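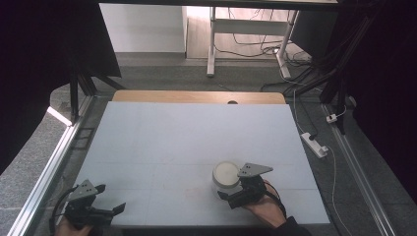
4. Setting up the work surface

4.1 Laying the board

The Kiso board is reversible and can be used either way up. Lay it flat on the table before any tableware is brought out.

1. Clear the tabletop and wipe it with a damp cloth. Let it dry.
2. Lower the board on to the table long edge first. Leave a strip of table showing along the far side as a finger grip.
3. Press down at each corner in turn. If the board rocks, lift it and check for crumbs or grit underneath.
4. Wipe the board. Light marks come off with washing-up liquid. Do not use scouring powder.

CAUTION: Do not drag tubs or plates across the board. Lift them and set them down.

4.2 Placing tubs and jars

5. Stand round containers upright, at least 100 mm from the edge.
6. Keep no more than 2 containers on the board while plates are being sorted.

NOTE: The thin grey lines are a guide for squaring up the layout. They are not a measuring scale.

4.3 Checking plates

7. Hold the plate by its rim and tilt it towards the light.
8. Look for a maker's mark. On plain white plates this is often pressed into the surface without colour, and can be hard to read unless the light comes from one side.

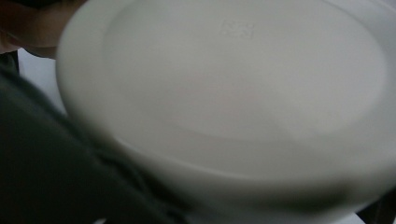
9. Run a fingertip round the rim and the inner step. Set aside any plate with a chip or a rough spot.
10. Enter the mark on the tableware sheet (form 538). Where it cannot be read, write "mark present, not legible" - do not guess.
11. Stack sound plates by size, largest at the bottom.

CAUTION: A chipped plate must not go back into the stack. Wrap it before disposal.

Filed under: Tableware and Table Care > Setting up

Comments (2)

Hye-jin Ha
Does step 3 apply to the older Codine board as well? Mine rocks on one corner even with nothing under it.

Baek
Same here with the Codine. A sheet of thin felt under the low corner cured it - trim it short of the edge or it picks up water when you wipe down.

© Tosent. Product support: use the contact form. Back to top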